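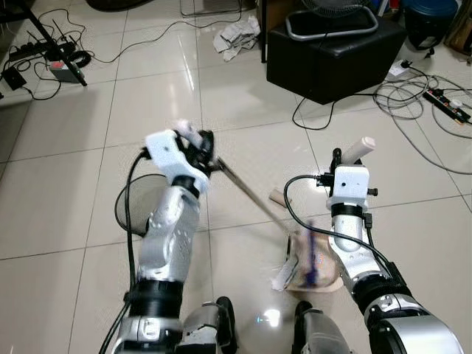

**Riku Honda**, workplace practice lead, Plarnex
*Visit report, November*

Fumiko Sugiyama and I spent a morning at Estura to see how they are bringing two-armed robots into light assembly and handling work. We wanted to hear from the people whose jobs are changing, so we asked for less presentation and more time with staff.

Elaheh Shojaei runs the training side. Her staff used to do the handling themselves. Now they set out the parts, start a task, watch both grippers and write up what went wrong. She said the first month was hard on the people who were fastest by hand. Watching a slow machine for a full shift tired them more than the old work did.

Shifts at the robot are now limited to two hours, then a change of task. The staff asked for that, and management agreed after some back and forth. Pay grades have not been settled. Somkiat Prasertsri, who moved over from packing, told us he likes the work but wants the new job title in writing before spring.

The log stood at 1379 entries when we visited. Each is typed in by hand at the end of a task, and everyone we spoke to complained about the form. It has 13 fields and most get left blank.

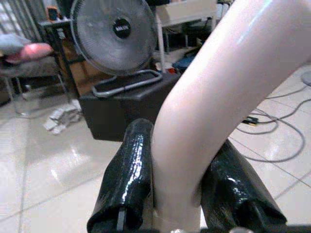
*Gripper fingers on either side of a pink tube, Estura.*

Thin rods and soft or curved items came up often as the hard cases. Staff are expected to judge when to step in, and the written guidance on that is thin. Fumiko has asked for a copy.

For our own site I would take the two-hour limit as it stands and cut the form before anyone has to use it. Job titles should be agreed first. Elaheh is willing to talk to our team by phone.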